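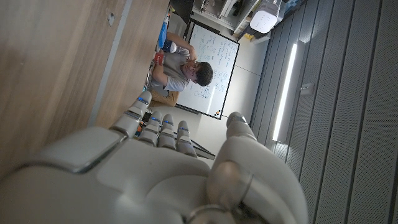
Comparing two hands is far more fun once both are mounted, and this section of the Saseck bench guide gets you to that point. You will fit one hand to each arm, run the same short trial with both, and save the results side by side. Start with the wrist camera picture. On the Espiritu mount it comes in turned on its side, so the tabletop runs up the left and the ceiling fills the right, with the fingertips and thumb reaching up from the bottom edge. Leave it like that while you set up. The software turns it for you in step 5.

4.2 Before you switch on

1. Fit the first hand to the left wrist and turn the locking ring until it clicks. Do the same on the right.

2. Plug in the wrist cables. Leave a generous loop in each one, enough for the wrist to turn fully both ways without pulling.

CAUTION: Never plug or unplug a hand while the arm has power. Press the stop button first and wait 5 seconds.

3. Mark out the work area on the tabletop with pale tape. Keep the bowl and the test pieces within easy reach of the hand you are testing, and park the other arm pointing away.
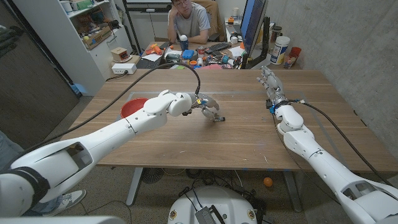 4. Open the Hilell controller and choose Compare, then Two Hands. Name each hand something you will still understand in September!

5. Tick Rotate Wrist View for each camera. The picture should now be upright on your screen.

NOTE: The raw recording stays sideways even when the box is ticked. This is handy if you want to check an odd result against exactly what the camera sent.

4.3 Checking the wrist view
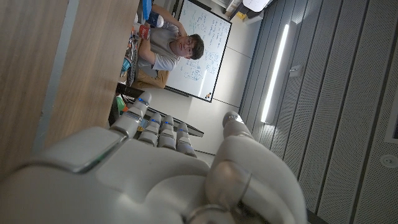
A good wrist view lets you see the fingers and the space they are about to move into. Check the raw picture first. You want all four fingertips and the thumb in sight, with a clear gap between the thumb and the nearest finger. The small blue lights near the fingertips are lovely to work with here, as they let you pick out each finger at a glance. If a fingertip is missing, loosen the camera clamp, tilt it slightly and look again.

6. Set exposure to 18 for a bright room. Long ceiling lights can wash out the pale casing, so try 19 if the fingers look too dark and come back down if the palm turns solid white.

4.4 Running the trial

7. Move the hand under test to its start pose, just clear of the table with the fingers curled slightly open. Check that the cable is still free to move.
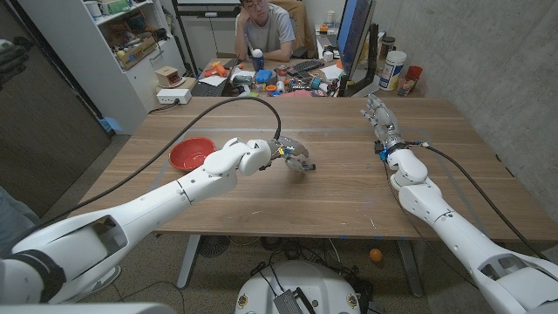

8. Press Start. The controller runs 40 grasps with the same path and speed – only the hand changes between trials, so you get a really fair comparison.

9. Park the arm, swap sides and repeat.

CAUTION: Keep your own hands off the table until the status line reads Parked.

10. Open Results and play both recordings together. Do watch them as well as reading the scores. Two hands can score the same and go about a grasp in completely different ways, and that is where the Jilten overlay earns its keep.

NOTE: Menu names match the controller release of 3/12/18. Older releases list Two Hands under Tools.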